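玻璃是怎么回事
少年材料读本 第4册
文:Bongani Mahlangu
适读年级:小学四年级至初中一年级

本册内容
一、玻璃由什么组成
二、固体内部的两种排列
三、从砂子到玻璃液
四、成形
五、退火
六、光为什么能穿过去
七、颜色
八、玻璃为什么会碎
九、钢化玻璃和耐热玻璃
十、其他几种玻璃
十一、回收
词语表
练一练

一、玻璃由什么组成

窗户、水杯、灯泡的外壳、放大镜的镜片,用的都是玻璃。它们的成分不完全一样,但大多数有一个共同的主要成分:二氧化硅。

二氧化硅由硅和氧两种元素构成。每个硅原子周围连着4个氧原子,每个氧原子又连着两个硅原子,这样一个接一个连下去,形成一张立体的网。石英砂的主要成分也是二氧化硅。河滩和海滩上的砂子里常常含有石英,但也混着别的矿物、贝壳碎屑和泥土,所以不能随便挖一桶砂就拿去做玻璃。工厂用的石英砂要经过筛选、清洗,还要用磁铁吸走含铁的颗粒。

制造最普通的玻璃,需要3种主要原料:

石英砂,提供二氧化硅,构成玻璃的骨架。
纯碱,学名碳酸钠,作用是让砂子在较低的温度下就能熔化。
石灰石,主要成分是碳酸钙,作用是让做好的玻璃不怕水。

用这三样原料做出来的玻璃叫钠钙玻璃。窗玻璃和饮料瓶基本上都是钠钙玻璃。如果只用石英砂和纯碱,做出来的东西外表也像玻璃,却能溶在水里,叫作水玻璃,可以用作胶黏剂。所以石灰石那一份不能省。

除此以外,工厂还会加入碎玻璃。碎玻璃比砂子容易熔化,先熔的部分把后熔的部分包住,整炉料熔得更快。关于碎玻璃的来源,第十一节再讲。

二、固体内部的两种排列

把一粒食盐放在放大镜下,能看到它接近一个小方块。食盐内部的粒子排得整整齐齐,像体操队列,上下、左右、前后都按固定的间隔站好。内部这样排列的固体叫晶体。食盐、白糖、冰、石英都是晶体,金属也是由许多细小的晶体拼成的。

玻璃内部没有这种队列。在很近的距离内,每个硅原子仍然连着4个氧原子,这一点跟石英相同。可是看得远一些,网眼就有大有小,有的歪向左,有的歪向右,找不到重复的图案。内部这样排列的固体叫非晶体。

为什么会这样?可以比较两种冷却的过程。

水冷到0摄氏度以下,水分子会离开原来的位置,走到队列里去,水就结成冰。水很稀,分子移动起来很快,排队花不了多少时间。

熔化的玻璃非常黏,比蜂蜜还黏得多。温度下降的时候,它越来越黏,里面的粒子越来越难移动。还没有来得及排好队,就已经动不了了。粒子停在杂乱的位置上,玻璃就变硬了。

这带来一个重要的结果:晶体有固定的熔点,玻璃没有。冰在0摄氏度熔化,在熔化完之前温度不再上升。玻璃受热时先变软,再变得像糖浆,最后才变得像油,中间没有一个突然熔化的温度。工人能够把玻璃吹、拉、压成各种形状,靠的就是这一段由硬到软的过程。冰没有这一段,所以不能把冰像糖稀那样拉成丝。

有一种说法,认为玻璃是流得极慢的液体,证据是老教堂的窗玻璃下边比上边厚。这个说法不正确。室温下的玻璃是固体,窗玻璃在几百年里流动的距离小到量不出来。老玻璃厚薄不均,是因为当时的制作方法本来就做不均匀,有些安装工人习惯把厚的一边朝下。也有一些老窗户,厚的一边朝上或者朝侧面。

三、从砂子到玻璃液

原料称好以后送进搅拌机,混匀了才能进炉。混得不匀,做出的玻璃里会有一条一条的纹路,透过它看东西,东西会变形。

纯净的二氧化硅要在1700摄氏度以上才能熔化。加了纯碱以后,窑炉温度保持在1500至1600摄氏度就可以正常生产。这个温度比蜡烛火焰最热处还要高,炉壁必须用耐火砖砌成。耐火砖在高温下也会慢慢被玻璃液侵蚀,一座窑炉连续烧上十几年,就需要停下来重砌。

窑炉一旦点火,白天黑夜都不熄灭。如果炉里的玻璃液冷却变硬,会和炉壁粘在一起,重新加热时还可能把砖撑裂。

原料在炉内经过下面几个阶段。

第一步,分解。纯碱和石灰石受热后与砂子发生反应,放出二氧化碳气体。汽水里冒出来的气泡也是二氧化碳。

第二步,熔化。砂粒的表面先溶进黏稠的液体里,砂粒越来越小,最后看不见了。

第三步,澄清。这时液体里充满小气泡。工厂加入少量澄清剂,让小气泡并成大气泡,大气泡升得快,到液面就破了。仔细看一些手工玻璃杯,会在杯壁里发现小小的圆泡,那是没有来得及升上去的气体。

第四步,均化和降温。玻璃液流到温度稍低的地方,各处的成分和温度慢慢变得一致,黏度也升到适合加工的程度。

假设有一座小型炉子,每小时流出80千克玻璃液,一个瓶子重400克。1千克等于1000克,80千克就是80000克,80000除以400等于200。也就是说,它每小时可以供应200个瓶子的用料。大型工厂的窑炉比这大得多。

四、成形

同一炉玻璃液,可以走不同的路,变成不同的东西。

吹制。工人拿一根空心的铁管,在玻璃液里蘸一团料,从另一头吹气,玻璃团就像气球一样鼓起来。吹的时候铁管要一直转动,停下来的话,软玻璃会往下垂,变成歪的。这种方法已有两千年左右的历史,今天仍然用来做艺术品和少量实验器材。

机器吹瓶。一滴定量的玻璃液落进模具,先做成一个小小的厚壁瓶坯,瓶口在这一步就成形了。瓶坯随后转到第二个模具里,压缩空气把它吹到贴紧模壁。在很多玻璃瓶的侧面可以摸到一条细细的竖线,那是两半模具合拢的位置。

压制。玻璃液倒进模具,再用冲头压下去,和用模子压月饼相似。厚底的碟子、烟灰缸、透明的玻璃砖都可以这样做。压制的东西内壁必须上宽下窄或者上下一样宽,否则冲头拔不出来。

浮法。这是做平板玻璃的主要方法。玻璃液从窑炉流到一池熔化的锡上面。锡比玻璃重,玻璃就浮在锡的表面,向四周摊开。液态锡的表面十分平整,玻璃的下表面也跟着平整;玻璃的上表面没有碰到任何东西,在重力和表面张力的作用下也变得平整。玻璃带一边向前走,一边冷却,走出锡槽时已经硬到不会被滚轮压出印子。拉得快,玻璃就薄;拉得慢,玻璃就厚。

为什么选锡?锡在232摄氏度熔化,到了2000多摄氏度才沸腾,在玻璃成形的温度范围内一直是液体,又不容易和玻璃发生反应。锡怕氧气,所以锡槽里充的是氮气和少量氢气。

拉丝。玻璃液从细孔里流出来,被高速转动的轮子拉成细丝,就是玻璃纤维。玻璃纤维可以织成布,也可以和树脂混在一起做船壳。还有一种极纯净的玻璃丝,叫光导纤维,用来传送信号。

五、退火

刚成形的玻璃不能直接放到冷空气里。

物体受热一般会膨胀,冷却一般会收缩,玻璃也是如此。一个刚做好的热瓶子放在冷空气中,外层先冷先硬,里层还是热的。过一会儿,里层也冷了,想要收缩,可是外层已经硬了,不让它收缩。里外互相拉扯,这种存在于物体内部的力叫内应力。

内应力不均匀的玻璃很危险。它看起来完好,轻轻划一下,或者什么也没有碰到,就可能自己裂开。

解决办法是退火。把玻璃重新加热到500多摄氏度,让粒子可以稍微移动,把互相拉扯的力松开,然后慢慢降温,使里层和外层的温度始终接近。薄的杯子几十分钟就能完成。厚的东西则需要很久,大型望远镜的镜坯要冷却几个月。

Gonik镇的玻璃作坊规定,吹好的器皿当天进退火炉,第二天早上才可以取出。炉门上挂一块牌子,写着放入的时间。牌子没有取下,炉门就不开。

要检查退火做得好不好,可以用偏振片。把玻璃夹在两块偏振片中间,对着光看,有内应力的地方会出现明暗条纹,有时还有颜色。条纹越密,表示应力变化越大。塑料尺子也能显示这样的条纹,学校实验室常用它来演示。

六、光为什么能穿过去

光照到一个物体上,会有三种情形:一部分被反射回来,一部分被物体吸收,一部分穿过去。三部分各占多少,决定了这个物体看起来是什么样子。

铁片几乎不让光穿过,叫不透明体。干净的窗玻璃让大部分光沿着确定的方向穿过去,后面的东西看得清楚,叫透明体。磨砂玻璃也让光穿过,但光被打散到各个方向,只能看见一片亮,看不清轮廓,叫半透明体。

一种材料会不会吸收光,要看它里面的电子。电子只接受某些大小的能量。可见光携带的能量,对玻璃里的电子来说太小了,电子接受不了,光就继续往前走。紫外线的能量比可见光大,其中能量较高的部分正好可以被普通窗玻璃吸收,所以隔着窗户晒太阳,皮肤不那么容易晒伤。但仍有一部分紫外线能穿过窗玻璃,长时间暴晒时还是需要遮挡。

只有不吸收还不够。盐粒、碎冰和玻璃粉都不怎么吸收可见光,堆在一起却是白色的。原因是每一颗小粒都有表面,光每碰到一个表面就反射掉一些、拐一次弯,经过成百上千个表面以后,方向全乱了。一整块玻璃内部没有这样的表面,光不会在半路上被打散。

光进入玻璃时,速度会变慢。在真空里,光每秒走将近30万千米;在普通玻璃里,每秒走将近20万千米。速度变了,如果光是斜着射进来的,方向也会改变,这叫折射。透镜利用折射把光会聚到一点或者分散开。近视眼镜的镜片中间薄、边缘厚,叫凹透镜;放大镜的镜片中间厚、边缘薄,叫凸透镜。

玻璃表面还会反射少量的光。垂直照到一个表面上的光,普通玻璃反射掉百分之四。一块窗玻璃有前后两个表面,加起来反射掉将近百分之八。白天从明亮的室外往室内看,常常只看见天空的倒影,是因为外面的反射光比屋里透出来的光强。

七、颜色

普通玻璃从正面看没有颜色,从侧边看却常常是绿色的。颜色来自原料里残留的铁。光从正面穿过,只走几毫米,被吸收得很少;从侧边看过去,光走了几十厘米,被吸收的红光多了,剩下的光就偏绿。把原料里的铁除得更干净,可以做出侧边也几乎没有绿色的玻璃,价钱比较高。

如果需要别的颜色,就在原料里加入少量的金属化合物:

加钴,得到深蓝色。
加铬,得到绿色。
加锰,得到紫色。
加铜,可以得到蓝绿色,换一种烧法也可以得到红色。
加硫、铁和碳,得到棕色。
加极细的金颗粒,得到红宝石色。

颜色有时候和用途有关系。棕色玻璃能挡住大部分紫外线和蓝光,装在里面的药品不容易变质,所以许多药瓶是棕色的。焊接工人的面罩上装着颜色很深的玻璃,用来减弱电弧发出的强光。

古代的工匠没有化学分析仪器,他们靠经验配料。同一座作坊,换了一处的砂子,颜色就会变化。研究文物的人测量玻璃中各种元素的含量,可以推断原料来自哪里。

八、玻璃为什么会碎

玻璃很硬。用铜钥匙在玻璃上划,铜会留下痕迹,玻璃没有受伤。可是玻璃杯掉到地上往往会碎,铁勺掉到地上却不会。硬和不容易碎是两种不同的性质。

铁受到很大的力时,内部一层一层的原子可以互相滑动,铁勺弯了,力也就被化解了。玻璃内部的网没有可以滑动的层,力无处可去,只能把原子之间的连接拉断。这种不怎么变形就直接断开的性质,叫脆性。

从计算来看,完全没有伤痕的玻璃应该非常结实,比很多钢还结实。实际的玻璃远远达不到。问题出在表面。玻璃表面有许多肉眼看不见的细小裂纹,是在搬运、擦洗、碰撞中留下的。玻璃受到拉力时,力会集中到裂纹的尖端。尖端先断开,裂纹变长,力更加集中,裂纹跑得更快。在普通玻璃里,裂纹最快每秒可以跑1500米左右,比空气中的声音还快。

工人切玻璃,利用的就是裂纹。他们用硬质的小轮在表面划一条浅线,然后沿着线轻轻一掰,玻璃就顺着线断开。小轮没有把玻璃切透,只是给裂纹指定了路线。

玻璃怕拉,不怎么怕压。弯曲一块玻璃时,凸出的一面被拉长,凹进去的一面被压短,裂纹总是从凸出的一面开始。记住这一点,下一节的内容就容易理解了。

温度变化也能让玻璃碎。往冰冷的厚玻璃杯里倒开水,内壁先热,先膨胀,外壁还是冷的,被内壁往外撑,受到拉力。拉力超过限度,杯子就裂了。厚杯子比薄杯子更容易这样裂,因为热量穿过厚壁要花更多时间,里外温度差更大。

九、钢化玻璃和耐热玻璃

既然裂纹要靠拉力才能张开,可以预先在玻璃表面加上压力,把裂纹压紧。外来的拉力必须先抵消这份压力,才能开始拉裂纹。这就是钢化玻璃的原理。

做法如下。把切好、磨好边、钻好孔的玻璃加热到600多摄氏度,取出来后马上用许多股冷风同时吹两面。表面先冷先硬,中间后冷。中间收缩时拉着表面向内,表面就处在受压的状态,中间处在受拉的状态。

这和第五节讲的内应力是同一种东西。区别在于,钢化时的应力分布均匀,表面各处都受压,对玻璃有利。没有退火的瓶子里,应力东一块西一块,对玻璃有害。

钢化以后的玻璃不能再切割。刀轮一旦划穿表面的受压层,中间的拉力立刻释放,整块玻璃会碎成小颗粒。这些颗粒的边角比较钝,造成大伤口的可能性小一些,所以汽车侧窗和淋浴房常用钢化玻璃。碎粒仍然可能割手,要请大人清理。

Ambrosio中学的材料室做过一个测试:把一块钢化玻璃样品四边支住,让钢球从428毫米高处落到中央,样品没有破。把钢球换到靠近边缘的位置,同样的高度,样品碎了。边和角是钢化玻璃最弱的地方。

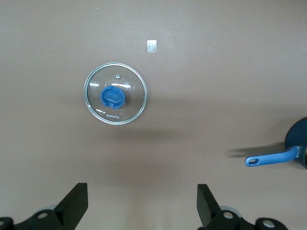

厨房用的玻璃既要经受加热,又要经受碰撞,设计时材料和边缘都得考虑。中间的一大片受到撞击时,力可以向四周散开;边缘只有一侧连着玻璃,碰到水槽或灶台时,力集中在很小的一段上。所以常见的做法是给边缘加一层保护。这只圆形的透明玻璃锅盖,外沿就包着一圈细细的、发亮的不锈钢,从正上方看像一个银色的圆环。金属圈隔在玻璃和硬物之间,碰撞时先受力。设计金属圈还有一个问题要解决:不锈钢受热时膨胀得比玻璃多,两者之间需要留出一点余地。锅盖旁边贴在桌面上的一小片胶带也可以拿来复习第六节:它是半透明的,反着光,看上去接近白色,而无色玻璃属于透明体。

使用玻璃锅盖有几条规则。刚离开热锅的盖子不要用冷水冲,也不要放在有水的台面上。发现边缘有缺口,或者表面有深的划痕,就不要再用。盖子很热时,应当由大人来拿。

还有一种办法是从成分入手。在原料里加入氧化硼,做出的玻璃叫硼硅玻璃。它受热时膨胀得少,只有普通钠钙玻璃的三分之一左右。膨胀少,里外的差别就小,拉力也小。实验室的烧杯和试管多用硼硅玻璃制成。

钢化玻璃和硼硅玻璃常常被混为一谈。前者改变的是应力,后者改变的是成分。外观上很难分辨,要看产品上的说明。即使是硼硅玻璃,也不能随意从冰箱直接放到火上,每种产品能承受的温度差都有限度。

十、其他几种玻璃

夹层玻璃。两片玻璃中间夹一层透明的塑料膜,加热加压粘成一体。玻璃碎了,碎片粘在膜上不掉下来。汽车前挡风玻璃必须用这一种。

中空玻璃。两片玻璃隔开一段距离,四周密封,中间是干燥的空气或者氩气。气体传热慢,冬天屋里的热不容易跑出去。密封坏了,潮气进到中间,冷的时候会在里面结雾,擦不掉,只能更换。

低辐射玻璃。在表面镀一层极薄的金属或金属氧化物。可见光可以通过,热辐射被反射回去。这层膜薄到眼睛看不出来。

石英玻璃。几乎全部由二氧化硅组成,不加纯碱,熔化温度很高,加工困难。它的膨胀极小,烧红以后放进水里也常常不裂,还能让紫外线通过,用在特种灯管和精密仪器上。

化学强化玻璃。把薄玻璃浸在熔化的钾盐里,玻璃表面较小的钠离子跑出来,较大的钾离子挤进去。位置还是那么大,挤进来的却大了一号,表面于是受到压力。太薄的玻璃不适合用风钢化,可以用这个办法。许多手机屏幕的盖板就是这样处理的。

微晶玻璃。先做成玻璃,再按规定的温度加热,让里面长出大量极小的晶体。它一部分是晶体,一部分是非晶体,受热时几乎不膨胀,可以做电磁炉和电陶炉的面板。

天然玻璃。火山喷出的岩浆如果冷得很快,也会来不及结晶,变成黑曜石。石器时代的人把黑曜石敲成刀和箭头。闪电击中砂地,有时也会留下一根中空的玻璃质管子,叫闪电熔岩。

十一、回收

玻璃可以反复熔化,重新做成玻璃,成分几乎不变。前提是分拣干净。

回收站收到玻璃瓶以后,先去掉金属盖和标签,再按颜色分开。无色玻璃里混进了绿色和棕色的碎片,就做不出无色的瓶子。分好的玻璃砸成小块,用磁铁吸走铁,用风吹走纸片,再用光学仪器挑出陶瓷和石头。陶瓷的熔化温度比玻璃高,在炉里化不掉,会变成瓶壁里的硬点,瓶子容易从那里裂开。

下面这些东西不要放进普通玻璃瓶的回收箱:

耐热玻璃器皿。成分不同,熔化温度也不同。
镜子。背面有金属层和漆。
灯泡和灯管。有些灯管里含有汞,要交到专门的回收点。
陶瓷杯碗。
汽车前挡风玻璃。中间有塑料膜,需要专门的设备分离。

Zivard回收站的三个箱子分别标着无色、绿色、棕色。其他颜色的瓶子,例如蓝色的,放进绿色箱。各地的规定不一样,投放前要看箱子上的说明。

每多用一份碎玻璃,就少用一份砂子、纯碱和石灰石,窑炉的温度也可以稍微降低。石灰石和纯碱受热会放出二氧化碳,碎玻璃在第一次熔化时已经放过了,再熔时不再放出。

词语表

二氧化硅:由硅和氧组成的物质,是石英和多数玻璃的主要成分。
晶体:内部粒子按重复的图案排列的固体。
非晶体:内部粒子没有长距离重复图案的固体。
黏度:表示液体流动难易的量。黏度越大,越不容易流动。
澄清:除去玻璃液中气泡的步骤。
浮法:让玻璃液浮在熔化的锡上,制成平板的方法。
内应力:没有外力时,物体内部仍然存在的互相拉或压的力。
退火:加热后缓慢冷却,消除有害内应力的处理。
钢化:加热后快速冷却表面,使表面受压的处理。
折射:光从一种材料斜着进入另一种材料时方向改变的现象。
脆性:材料没有明显变形就断开的性质。

练一练

以下活动需要大人在场。不要打碎玻璃,不要加热玻璃。

活动一:看侧边
找一块边缘已经磨光、装在柜子里的玻璃隔板。先从正面看后面的东西,再从侧边看玻璃本身。把两次看到的颜色记下来,对照第七节。

活动二:让半透明变得更透明
取一块透明胶带和一块磨砂玻璃(浴室门上的就可以,不用拆下来)。把胶带贴在磨砂的一面,用手指压紧。贴了胶带的地方会变得比较清楚。胶填平了粗糙的表面,光拐弯的次数少了。做完后把胶带撕掉。

活动三:糖玻璃
由大人把白糖、水和少量糖浆煮到150摄氏度,倒在铺了烘焙纸的铁盘里冷却。得到的硬片是透明或淡黄色的,敲一下会碎成尖角。糖浆的作用是妨碍白糖排成晶体。如果不加糖浆,边煮边搅,常常会得到一盘不透明的砂糖块。糖浆温度很高,粘在皮肤上会严重烫伤,熬煮时孩子应站到炉灶两步以外。糖玻璃放在潮湿的地方会发黏,几天后表面变白,那是糖在重新结晶。

活动四:找模具线
收集几个空的玻璃瓶,洗净晾干。用手指沿瓶身慢慢摸一圈,找出竖直的模具线,用水彩笔标出来。再看瓶底有没有一圈细纹或者数字。数字通常是模具的编号,工厂发现有问题的瓶子时,可以按编号查到是哪一个模具。

下一册:陶瓷和砖
本册文字由Jostley少年读物编辑室校订,2023年12月7日更新。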